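Shazia Lashari
I spend this August teaching a robot to handle fruit, and I want to write down what the work is like. A thread, for people who asked me.

1/ The robot is far away from me. I hold a gripper in each hand, and I do the task the way I would like the robot to do it. The camera records what the gripper sees, and the software records how it moves and how wide it opens. Later the model learns from this.

2/ One recording is called an episode. Our goal for the fruit task is 300 episodes. Today I am at 31. The task is easy to say: take one fruit from the plate, put it on the cloth, then put it back on the plate.

3/ A plate with mixed fruit is harder than a box of equal blocks. The sizes are different, the skins are different, and they touch each other. When I close on one orange, I must think about the orange next to it.
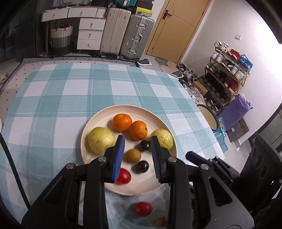

Fruit plate, jaws open. One cherry tomato is on the cloth.

4/ The cherry tomato was my teacher. With my fingers I never think about how much to squeeze. With the gripper I feel only the trigger, so I have to watch the pads and stop by eye. My first week was slow for this reason.

5/ The dark shiny fruit has another problem. The light makes bright spots on it, and I asked Baltazar Cisneros, who trains our models, if I should close the curtain. He said no. The robot will meet bright spots in its life too, so please leave them.

6/ He has one rule which he repeats to all of us at Morkham: do not look for the fruit with the gripper. Decide first, then go. If my hand hesitates above the plate for two seconds, the robot will learn to hesitate there also.

7/ This was difficult for me, because I am a person who hesitates. Now I choose the fruit before I press record, and I say its name in a low voice. "Lemon." Then I begin.

8/ About the lemon: approach from the side and open wide. From the top, the pads slide on the curve and the fruit turns away from you. I deleted 11 episodes before I understood this.

9/ We do keep some mistakes. If the fruit slips and I catch it again in a calm way, the episode stays, and I mark it "recovery". If I drop it and it rolls to the floor, I delete.

10/ Between episodes I change the plate a little. I turn it, I move the small brown longan to another place, I exchange two fruits. If everything always stays in the same position, the model learns the position and forgets the fruit.

11/ Some people asked if remote control is not better. I tried it on our other project, Kotireck, where I drove the arm from a desk. There you know for sure that the arm can reach, but I made far fewer episodes in an hour. With the hand grippers I can work in a normal room with normal furniture.

12/ For two-handed tasks I start with both grippers apart and bring them in one after the other. When they come together over the plate, they block the view of each other's camera.

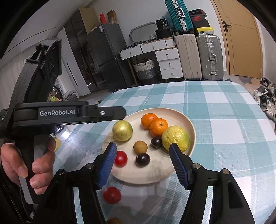
13/ Small advice for beginners
Rest your wrists after every tenth episode. Keep your elbows near your body. Do not talk to other people while you record, your hands will follow the conversation.

14/ A question from Alley, the group chat where I first wrote about this: "Do you eat the fruit after?" The mandarins, yes, after washing. The tomatoes are squeezed too many times.

15/ Next is the same task with a bowl, where the side approach is not possible for the fruits at the bottom. If you have recorded with deep bowls before, please write to me how you hold your wrist. I will answer in the evening, after the next episodes are uploaded.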